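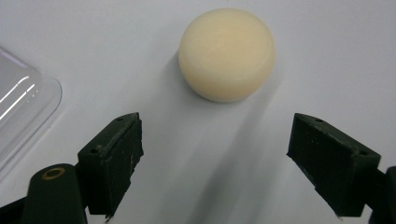 Grutau Tabletop Chores

Data card, version 2

Summary

Grutau is a set of short manipulation recordings made at tabletop height with a two-finger gripper held in the hand. It was collected to answer a narrow question: which small household and packing-bench chores can a learned policy finish today without a person stepping in? The release contains 2,587 episodes. Each one covers a single chore, such as moving an item into a container, closing a lid, or clearing a surface.

Maintainer: Sieglinde Engelhardt
Collection site: Sesstead
Current release: October

Contents

episodes/ one folder per episode, video plus gripper width and pose
splits/ train and test lists, plain text
labels/ chore name, outcome, operator notes
tools/ loader and replay script

Video and pose share one clock. Recordings run at 60 frames per second and can be thinned with the loader's stride option. Gripper width is logged in millimeters between the pad faces. Pads were not replaced on a fixed schedule, so surface wear differs between episodes, and the width log was zeroed again after each pad change.

Collection

The operator holds the gripper by its handle and performs the chore at normal working speed. Some episodes show nothing between the fingers. These are approach, release or idle segments and should be kept when training a policy that has to decide when to close.
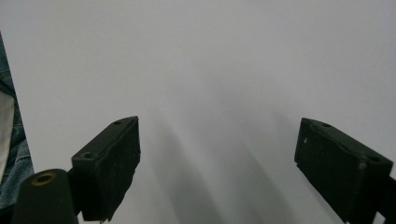 Fingers apart over the white work surface, nothing in the grasp. Shadows fall in the gap.

Light surfaces with pale items were included on purpose. Contrast is low, and shadows are often the strongest edge in view. Segmentation models tuned on cluttered kitchens tend to mark the shadow as the object — check masks before using them as labels. Operator clothing may enter the side of the view. It has not been masked out.

Baseline results

We trained one policy on the train split, named Kwok in the configuration files, and ran it on a fixed arm with the same finger geometry. Each chore got 10 attempts from start positions not used in training.

Pick up a rounded item and set it down: 9 of 10
Place an item in an open container: 8 of 10
Press a lid closed: 4 of 10
Clear the surface, several items: 2 of 10

An attempt counts as finished only if no person touched the arm or the items. Single moves are close to usable. Chores made of many moves are not, and most failures came late in the sequence, when the policy failed to recognize that an item was still on the table. Running time was also well above that of a person doing the same chore by hand.

The packing-bench subset follows the task list from the Vendex trial. It has fewer items per episode and tighter placement limits. Do not pool its success rates with the household subset.

Known issues

Pose drifts in long episodes with a blank background, where the tracker has few features to hold on to. Affected episodes carry the flag pose_low.

Clear plastic is poorly handled by the depth estimates. Use the color video only.

Outcome labels were assigned by one reviewer. Partial completions are marked as failed.

Out of scope

The set has no force readings and no two-handed chores. It does not support claims about unattended work in occupied homes.

Report label errors with the episode folder name and the time offset in seconds.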